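Menos dedos, por favor

Llevo meses discutiendo con Miloslav Ďurica sobre pinzas y ya va siendo hora de que lo ponga por escrito, aunque solo sea para que deje de mandarme catálogos. Él quiere manos de cinco dedos. Yo quiero dos dedos finos, bien calibrados, y que me dejen en paz.

En octubre comparamos cuatro pinzas doblando tela, que es lo más ingrato que se le puede pedir a un brazo (¡la tela no se está quieta nunca!). Hicimos 50 intentos con cada una, misma mesa, mismos brazos, mismo controlador. La mano bonita, la Gurketia, se pasaba media mañana decidiendo dónde poner el pulgar. La Kováčik, que parece una tenaza con pretensiones, agarraba el borde y a otra cosa.

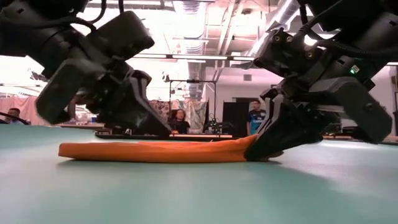
Lo que me fastidia es que casi todo el debate se va en la fuerza de agarre, cuando con tela lo que manda es la forma de la punta. Una punta que se afina entra por debajo del doblez; una gruesa lo empuja y te arruga todo. Sneha Awasthi me lo discutió durante una comida entera, y reconozco que en una cosa tiene razón: si mañana hay que abrir un frasco, mi pinza favorita hace el ridículo.

Vale, pero yo no abro frascos. Y sospecho que la mayoría de los que compran manos carísimas tampoco. Prefiero gastar ese dinero en un segundo brazo, que para estirar y sujetar a la vez sirve muchísimo más que tres dedos extra, y en una cámara decente sobre la mesa.

Miloslav ya me ha contestado que espere a la próxima versión del controlador. Muy bien, espero. Mientras tanto, la Gurketia sigue en su caja y la Kováčik se queda montada.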